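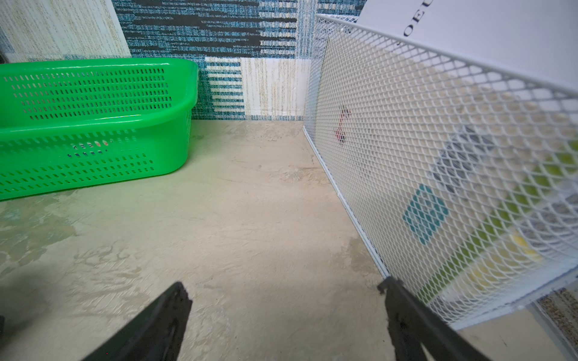
*Right wrist view, green basket and white mesh. Fingers open.*

**August, cell 2, "Casta" - lead snag, again**

Skilum job as before: pick a multimeter off the floor of the cell, put it in the green basket, go get the next one. Skurkolia want it done with the test leads attached, the way meters live in actual drawers. I said this would be fine. I'd like that struck from the record.

Fault: right arm closed on a meter, lifted, and took a second meter along by its leads. The second one swung, hit the rail, and the arm kept going because as far as the gripper was concerned it was having a great day. Width reading normal, object detected, grip confirmed. Shoulder went over its current limit partway to the basket and should have stopped there. It didn't. I hit the e-stop at 3:40, a good deal later than I would have liked, with coffee in the other hand.

Damage: one scuffed holster, one probe tip bent, one notebook page (coffee).

Why the limit didn't trip took most of the afternoon. Sipho Xaba found it. The overload check has a debounce, and the value is in control ticks. Mathebula's config had it in milliseconds. Somebody copied 1,000 across without converting, so the arm had to be overloaded for about 5 seconds before it was allowed to mention it. The somebody's initials are in the commit and they are mine.

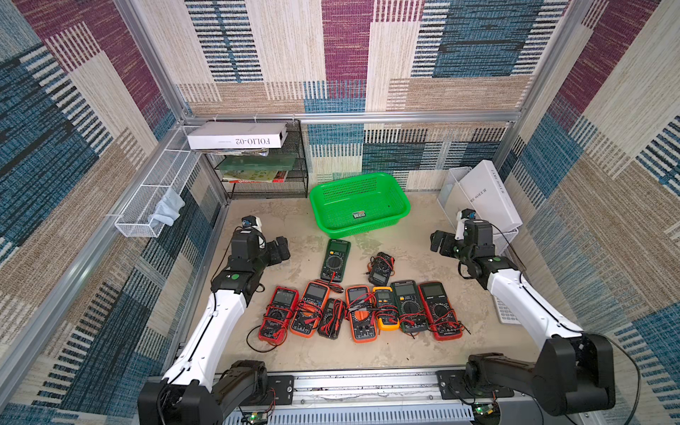
The left arm has the same config, so it has the same bug, and has presumably been straining away in silence all month. Both are corrected now. Tested with a hand scale hooked on the wrist, pulling slowly: right arm stops promptly, left arm stops promptly and then refuses to clear its fault until power cycled. Separate problem. Logged it, did not look at it, went back to the leads.

The leads are the real trouble. Fixing the limit means we stop when we snag, and we will snag. The grasp planner looks for the body of the meter and treats everything thin as background, so it will happily close both fingers over a red lead lying across the face. It also likes the dial, for reasons of its own. 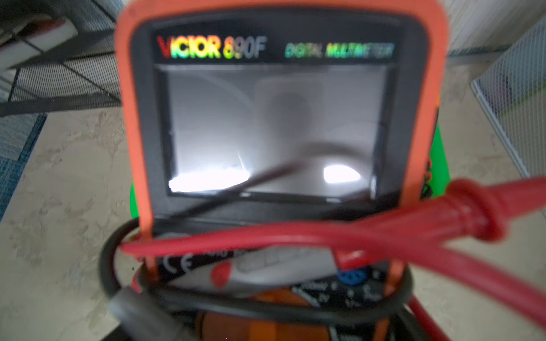
*VICTOR 890F up close, red lead across the lower half, black one looped around the bottom.*

Things tried after the restart, at half speed:

- Grasp from the top edge of the holster only. Better. Still drags the leads.
- Lift a little, hold, check the wrist camera for anything hanging, then go. Works when the lead hangs in view, and leads have a talent for hanging elsewhere.
- Shoulder current compared before and after the lift. Crude, and the best of the lot so far. An extra meter weighs what a meter weighs.

Rule until further notice: nobody reaches into the cell to free a lead with the arms powered. I know it's quicker. I did it twice today and Sipho watched me do it the second time, so the rule is now on the door in his handwriting.

Open:

- left arm fault won't clear without a power cycle
- check every other timeout in that file for the same units mistake (me, obviously)
- replace the bent probe
- ask Skurkolia if the leads could at least be wrapped. Expecting no.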